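Section 4. Setting up the open day demo (computer case station)

I wrote this section after our second open day at Brundidville, when I'd finally run the station enough times to know where it trips people up. Sections 1 to 3 cover unpacking, mounting and first power-up, so I'm assuming you've got an arm that moves and a gripper that opens and closes. If you haven't, go back and sort that out first, and don't leave it until the visitors are parking their cars!

The demo itself is simple enough. The arm reaches into an open desktop computer and works near the drive bay while you stand beside it and chat to the crowd. People love it, mostly (I think) because they've all got an old tower in the garage and know how fiddly it is in there.

4.1 Before the doors open

1. Unplug the computer from the wall and leave its power cord in the Zalireo crate. The computer never needs to be live for this demo.

2. Take off the side cover and put it well away from the bench. Beat Schnyder leaned ours against the bench leg and I kicked it over twice.

3. Set the case on the rubber mat and push it firmly against the two stops. If it can slide, it will.

4. Load the program called OPENDAY from the Brolterari menu. Speed should read 53. Leave it there, even if a keen teenager begs you to crank it up.

5. Run the whole thing once with the gripper open and your hand on the stop button.

Note: The full run is stored as 2,441 waypoints, so it takes a little while to load. The progress bar sits still near the end and looks as though it's frozen. Give it a minute and go fill the kettle.

4.2 Teaching the approach

You'll need to re-teach the approach any time the case has been moved, and that includes "only a smidge". I do it with the wrist camera view up on the big monitor, which has the bonus of giving early arrivals something to look at. 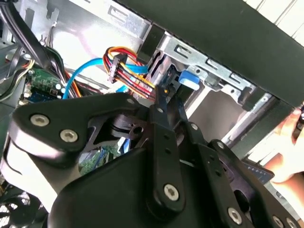

Go slowly through the last part. I drop the step size right down once the fingers are past the edge of the case and then nudge, look, nudge, look. Cables are the real trouble in there. They're springy, they never settle in quite the same spot, and a fingertip will happily hook a loop on its way out.

6. Jog the gripper to the hover point, 100 mm clear of the case opening, and press Save.

7. Switch to fine jog and bring the fingers in towards the drive bay. Stop short of the connectors.

8. Check for cables on both sides of the fingers, then press Save again.

9. Back out along the same line. Don't take a short cut sideways — I've done it, and Elfriede Strebel had to come and untangle me in front of a school group.

Caution: Press Hold before you put your own hand anywhere near the case, every time, including when you only want to tuck one wire out of the way. Hold keeps the arm where it is until you press Resume twice.

Caution: Visitors stay behind the yellow line. Little kids will drift over it, so ask a colleague to watch the floor while you're watching the arm.

4.3 Running it for visitors

10. Say hello, tell them what the arm is about to do, and press Start.

11. Keep talking through the slow bits. I usually explain how the fingers are driven and pass round the spare pair from the Oberholzer kit.

12. When the arm returns to hover, press Hold and take questions.

Groups of eight or so work best. We had 400 people through in May and I tried to squeeze in bigger groups to keep the queue down, but the ones at the back couldn't see a thing and wandered off to the sausage sizzle.

Note: If the display shows GRIP LIMIT, the fingers have met something they didn't expect. Press Hold, open the gripper from the menu and have a look inside before you resume. Wendelin Rüegg keeps the log of these, so please jot down what it caught on.

4.4 Packing up

13. Send the arm to Park and wait for the green light.

14. Switch off at the controller, then at the wall.

15. Wipe the fingers with a dry cloth and put the side cover back on the computer. The screws live in the jam jar.

Spare fingers and the mat go back to Valentina Domínguez in the store room.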